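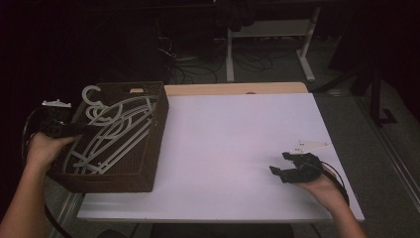 The Lodbridge Gauge

The gauge house at Lodbridge stands on the left bank, forty yards below the weir. It holds one float, one chart recorder, a shelf, a stove and a chair. The keeper reads the staff at six in the morning and six in the evening and writes the level in the book. The recorder draws the same level continuously in blue ink. The book exists to check the recorder.

In July the two disagreed by an inch.

The keeper cleaned the float pulley, which was not dirty, and waited. In the evening the recorder was again one inch high. An inch is within tolerance at Lodbridge, where the river moves four feet in an ordinary spring. The keeper entered both values and initialed the line.

By the end of the week the difference was three inches. The procedure for three inches is on page nine of the manual. The stilling well is isolated, the intake pipe is flushed, and the float is lifted out and weighed. The float weighed what it had always weighed. The pipe ran clear. When the valve was opened again the water in the well rose to meet the level of the river, passed it, and stopped three inches above.

Water in a stilling well stands at the height of the water outside. The keeper measured it with a steel tape from the brass datum in the floor, dried the tape, and measured it again.

A report went to the district office at Ernska. The office replied that the recorder was a Schouten, that Schouten recorders of that age were known to drift, and that a replacement was on order. The keeper wrote back that the recorder was correct. It was drawing the level in the well. The level in the well was wrong. The office did not answer this letter.

The replacement arrived in a crate with straw and a printed card. It was installed, zeroed and wound. It drew a line in the same place.

After that the keeper kept a third column in the book, headed Well, in pencil. The difference grew by small amounts, always at night. At seven inches it stopped growing. The chart showed a flat line for two days and then a rise, steep at first and rounding off, with a long tail. The keeper knew the shape. It was a flood, a large one, drawn to the usual scale. Outside, the river was low enough that the second step of the staff was dry and had weeds on it.

The rise peaked at 1433 on the old datum. The highest level in the book was lower than that by a hand's width. The keeper took the lamp to the wall, found 1433 with the tape, and made a pencil mark. It came just under the shelf.

The following day the keeper moved the books to the shelf, then took them down and carried them up the bank to the pump shed at Jarnon, in two trips. The stove was too heavy to move. The chair was carried up last. The district office was informed by telephone that the records had been relocated. The clerk asked for the reason and the keeper said damp.

The well fell back over nine days. By the end of July it agreed with the river again, to the inch, and the pencil column was closed with a ruled line.

The readings continued at six and six. The keeper walked down from Jarnon for each of them with the book under one arm and stood at the staff. In the second week of the autumn rains the level reached the fifth step. The recorder agreed. The keeper compared the slope of the line with the chart from July, holding one sheet over the other against the window, and went out to look upstream.

Comments

tarn_edge: I used to do staff readings as a summer job and the page nine business is exactly right. We had a float that weighed more every year. Limescale.

Posted September 17, 2024

millrace: Why didn't the keeper put the July chart in with the report? That would have been my first move.

tarn_edge: The clerk would have filed it under instrument faults.

quietwater: Good. I would have liked one more reading at the end.

Recent fiction

The Ferry Timetable
Salt Allowance
A Survey of the Lower Field
Two Weights, One Scale
Night Shift at the Signal Box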